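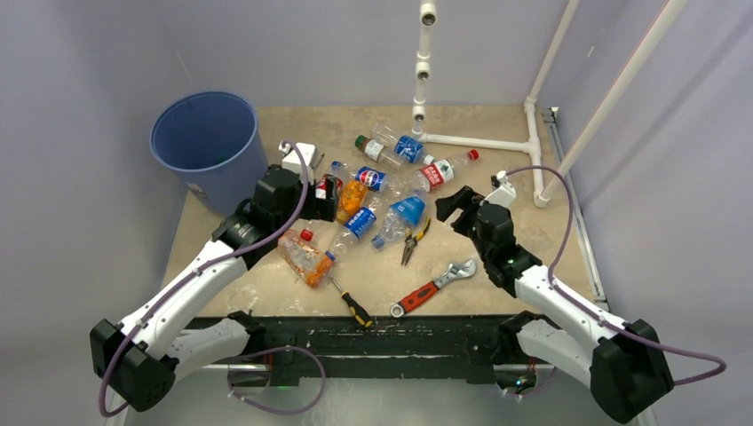 Bottles on the table, blue bin in the corner.

To: the Woldemariam reuse list
Subject: Re: bottle sorting at home, where do you even start?

Oh, I am so glad somebody asked this! I have been boring my family with bottles for years and finally there's a place where it's on topic.

> Hi all. New to the list, joined after the swap meet in October.
> We drink a lot of bottled stuff in our house (soda, water, the little
> juices for lunches) and it all ends up on one table until somebody
> gets fed up and sweeps it into a bag. Half the time there is still
> something in one of them and the bag leaks. Is there a system people
> like? Do you take the caps off? Labels? And is it worth sorting by
> kind at all if the Pranedcombe depot takes everything in one bin?
> Sorry if this has been covered a hundred times.

It has been covered, but the old threads are from before the depot changed its bins, so please don't go digging through them. Half of what's in there is wrong now, including some of mine.

First, the table is fine! I'm a big believer in the table. Everybody I know who tries to deal with bottles one at a time at the kitchen sink gives up in a week. Let them pile up somewhere flat where you can see them all, lay them down so nothing rolls into anything else, and do the whole lot in one go. Our house does it on Sunday after lunch and it takes less time than the dishes.

Put the bin on the table too, in a back corner. I know it sounds odd. We had ours on the floor for ages and I was forever bending down and missing. A plain round plastic wastebasket is perfect, wide at the top, easy to rinse out in the shower when it gets sticky. Ours came from Starko when they were clearing out the housewares aisle and it has outlived two fancy recycling caddies with lids.

Then go for anything with liquid in it. Pull those out before you touch the empties. An orange drink is easy to spot in a crowd of clear bottles, but water is the sneaky one – pick up every clear bottle and give it a tilt, even the ones you'd swear are empty. That one habit took care of our leaky bags.

On caps: the depot wants them back ON now. Squash the bottle, squeeze the air out, screw the cap on while it's flat, and it stays flat. I used to save caps separately in a jar (I had 496 of them at one point, all colors, very pretty) and then the school stopped collecting them and I had to put the whole jar in with the rest. I'm a little sad about it still.

Labels can stay on. If you like peeling them, peel them, it's very soothing, but you don't have to.
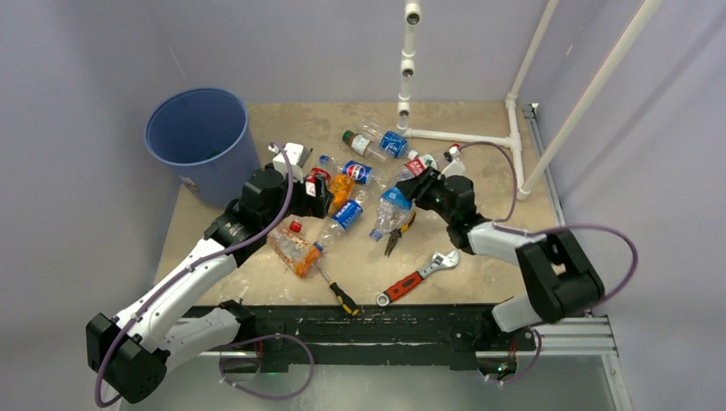

Same table, with the orange bottle in among the clear ones.

Is it worth sorting by kind? For the depot, no. For you, maybe. I sort a bit because some bottles are too good to squash. Small ones with a wide neck are great for dry beans or bird seed. Clear ones with straight sides make lovely seedling covers with the bottoms cut off, and I wouldn't waste a crumpled one on that, so the crumpled ones go straight in the bin and the smooth ones get a second look. Red labels, blue labels, green caps, none of that matters for reuse. Shape is the thing.

And please clear the tools off first if your table is also your workbench. Ours is, and I once carried a perfectly good screwdriver all the way to Pranedcombe in the bottom of a bag.

Somebody always asks about money, so: at our depot it's worth 2 cents a bottle, if you bring them in squashed or not, and they weigh the bags now so you don't stand there counting. Last year our street brought in 2951 between all the houses, which paid for a very nice lot of pizza. I was thrilled. I would have done it for no pizza.

For bags, the heavy clear ones from Vasteno hold about 60 squashed bottles and can be emptied and used again. Turn them inside out and hang them over the fence to dry. The thin white kitchen bags split every time, don't bother.

If you want to come by some Sunday and see how we do it, write to me off list and I'll send directions. Bring your bottles! I mean it. I have room on the table and I'll happily go through the lot with you, and you can take home some of the seedling covers as I have far too many for the beds I've got.

One question back to the list while I'm here – does the depot still close early on market days? The sign on the gate says one thing and the phone message says another.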